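Bokholm Kitchenware Layouts – Gallery

Table layouts for the Plitimetti kitchen set, shot in September. The surface is brown and marked off with blue tape, which gives each item a position that can be written down. Items are everyday bowls, containers and small appliances. Click a picture for the full-size version.

Layout 70 – Two bowls
Pale mint-green bowl in a square left of center. The tape lines serve as the reference for placement.

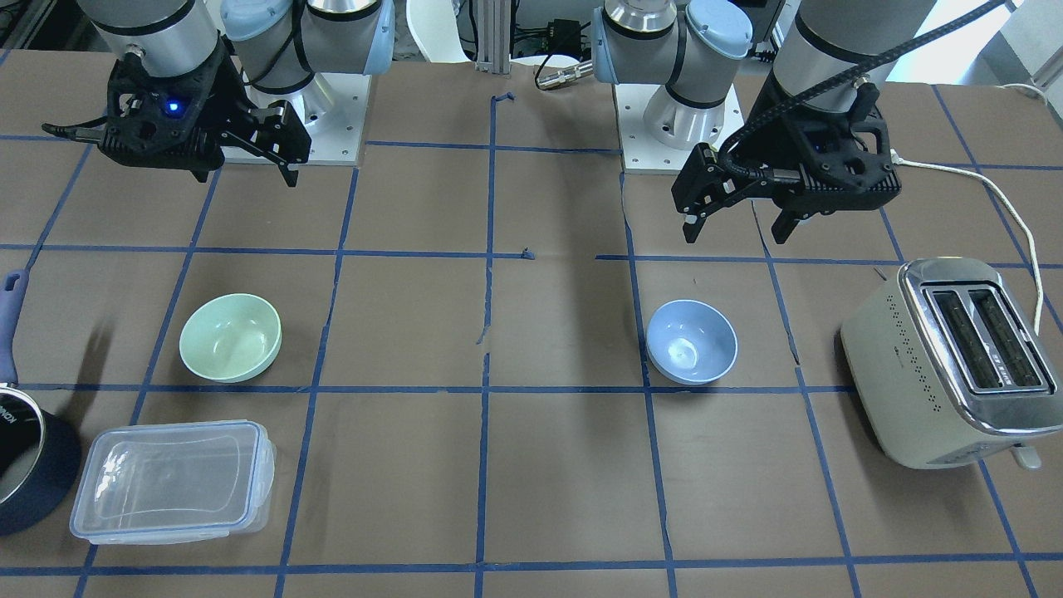
Ovix writes that blue tape lifts from this kind of surface after a few days, and that pressing the ends down with a spoon back helps. Ovix also asks for a darker bowl in the next set – pale green is hard to judge against a bright screen.

Layout 103 – Mixed items
Cream toaster with a chrome top and two slots, at the left edge. Light blue bowl and pale green bowl, both upright and empty. Clear food container with its lid on. Dark navy pot with a glass lid and a long purple handle. 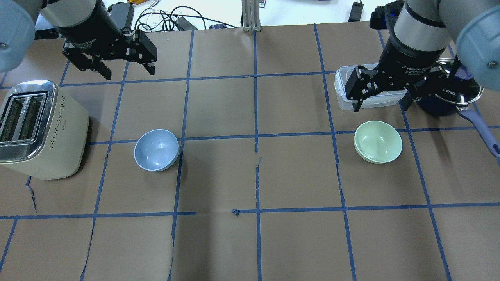
Layout 108 – Nested bowls
Mint-green bowl set inside the light blue one, over a crossing of tape lines. Clear rectangular container at lower left, lid on, locking tabs along the edges.
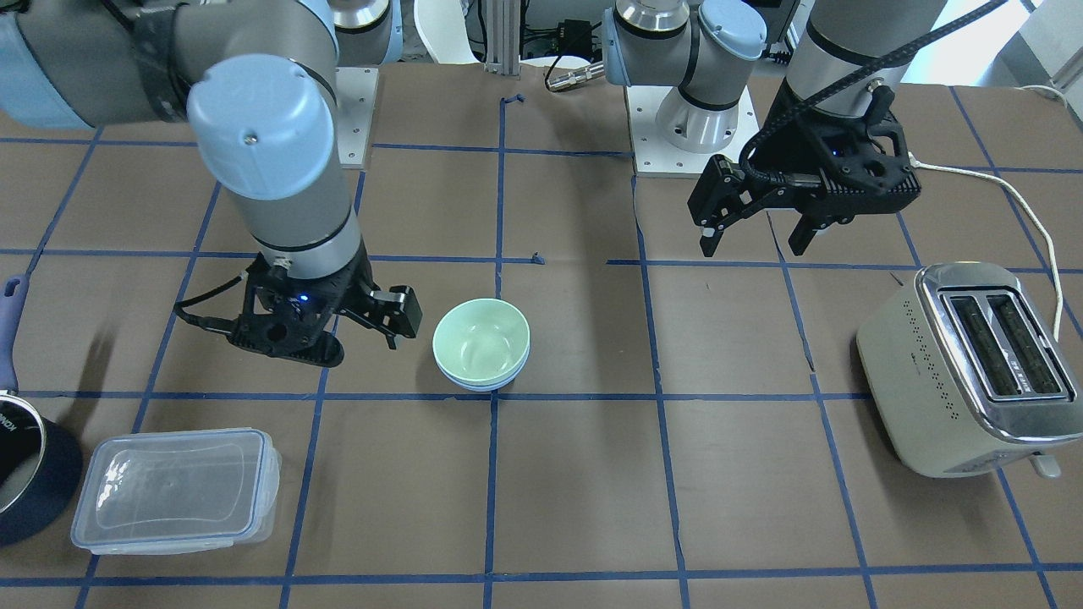
Print sizes
Prints are supplied at 300 dpi, matte only.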